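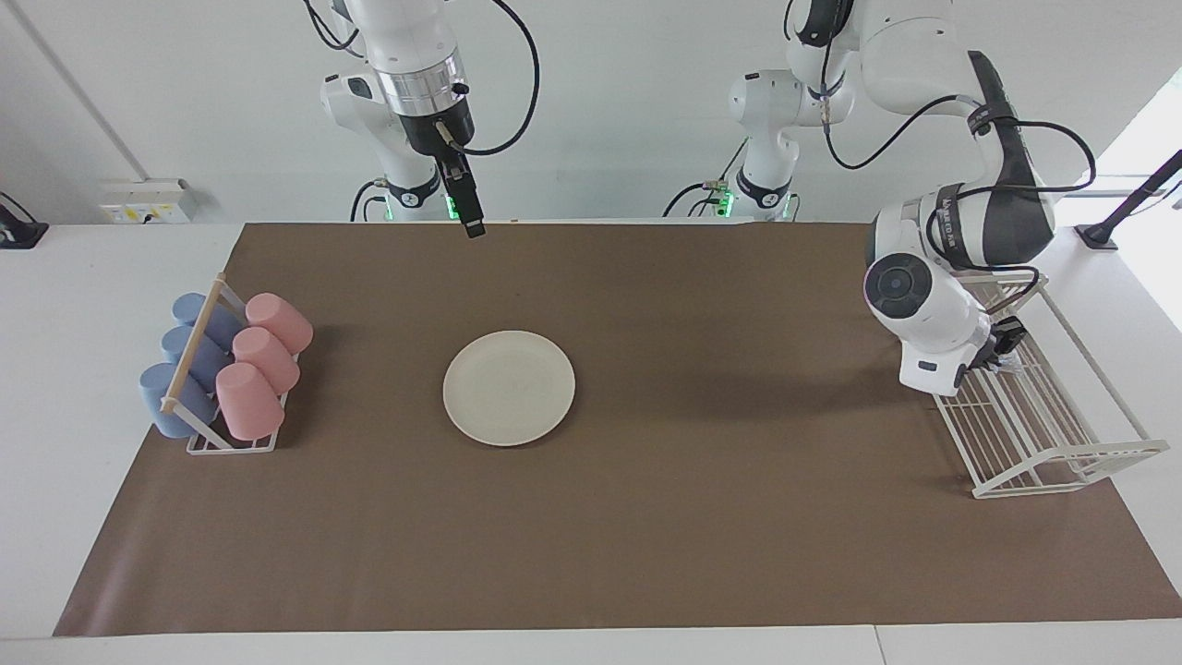 Fig. 1. A large sheet of brown paper laid over a white table.

Courses > Packaging and Society > Unit 4 handout

Syllabus | Readings | Handouts | Grades

Is paper really the greener wrap?

Most of you came into this unit believing it is. I'd like you to be less sure by the end. Brown kraft paper looks natural, and sellers know it. The color tells you the pulp wasn't bleached. It tells you very little about the energy, the water or the trucks.

Read the Norkeo brochure first. It claims a "700 percent cleaner" mailer. Cleaner than what? There is no baseline, and I can't work out what a 700 percent cut would even mean. Kohlhase asks the same question in her review, more politely than I would.

Then read Dunmore on the Indbridge store trial. He surveyed 219 shoppers, and almost all said they reuse their paper bags. Saying so is cheap. He followed up with 11 of them, which is too few to settle anything, and he knows it.

Watch for these words: "eco," "responsible," "earth-friendly." Ask who measured, and who paid. "Recyclable" only means it could be recycled somewhere.

For section: bring one package from your own kitchen and one claim printed on it. Write a page on what evidence would change your mind about that claim.

Contact: Tracey Wragg, course office | Back to top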